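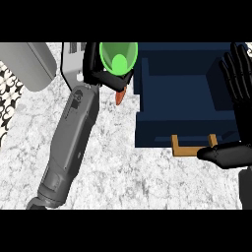
June — marble sealer, second round of stain tests

Started at 7:40 with the Ultholm offcuts. Ynyr cut them last week from the cracked vanity slab, same piece of stone throughout, so we can stop arguing about whether the slabs differ. Wiped everything with acetone, left it to flash off by the open door, then weighed. Offcut M4 came in at 1,017 g, and that is the one I'm using as the control, no sealer at all.

Sealers this round are the Grestuseo water-based and the old solvent stuff from the Morgan job. The can from Morgan has a skin on it. I strained it through a paint filter and used it anyway, but note that if the numbers look bad it may be the can.

Application
Two coats each, cotton rag. Let the first sit and wiped off the excess before it got tacky. Waited 30 minutes between coats. The Grestuseo went on easily and left no streaks that I could find with the lamp held low. The solvent one grabbed the rag near the end of the second coat, so I stopped early on M7. The left corner of M7 has a dull patch — do not read the stain result from that corner.

Shop was at 66 F when I started and crept up after lunch. Should have put the thermometer nearer the bench. It's still on the hook by the saw.

Stain spots
Coffee, olive oil, red wine, lemon juice. Same dropper for all of them, rinsed between. Covered each spot with a watch glass so it wouldn't dry out. We ran out of watch glasses and the oil on M5 got a jar lid.

Lemon etched everything, sealed or not. I expected this and I'm writing it down again mainly so that Jabari can show it to the Wendimow people, who keep asking for a sealer that stops etching. The dull ring on the Grestuseo piece was the same width as the one on the control. A sealer slows down what soaks in. It does nothing for acid on the face of the stone.

Coffee wiped clean off both sealed pieces and left a tan ghost on the control. Wine about the same story, except M7 kept a faint pink edge right where the coat was thin. Oil is the hard one to judge. It darkens the stone and the gray veins hide it, so I looked at it only on the whitest areas.

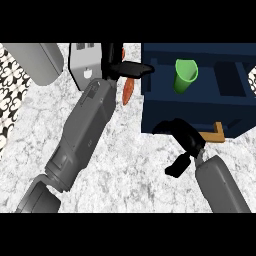
White top with soft gray veining.

Poultice
Mixed baking soda and water to a thick paste for the coffee ghost on M4, taped plastic over it, pricked a few holes. Jabari says to use diatomaceous earth with acetone for the oil and leave it overnight. Will do that on M5 tomorrow. I want one pull per spot before anybody scrubs at it.

Gloss
Meter read 88 on the control before we started. After sealing, the Grestuseo piece was the same within what the meter can do. Have not taken the solvent piece yet, the meter battery went flat. Spare is supposed to be in the second drawer and isn't.

To do
Buy watch glasses.
Fresh can of the solvent sealer, then redo M7 from bare stone.
Reweigh all pieces after the poultices are off and dry.
Ask Ynyr if there is enough of the slab left for a honed set. Everything so far is polished and Wendimow wants honed for the kitchen.

Stopped at 4:15. Rags are hung flat on the rail outside — leave them there until they're stiff.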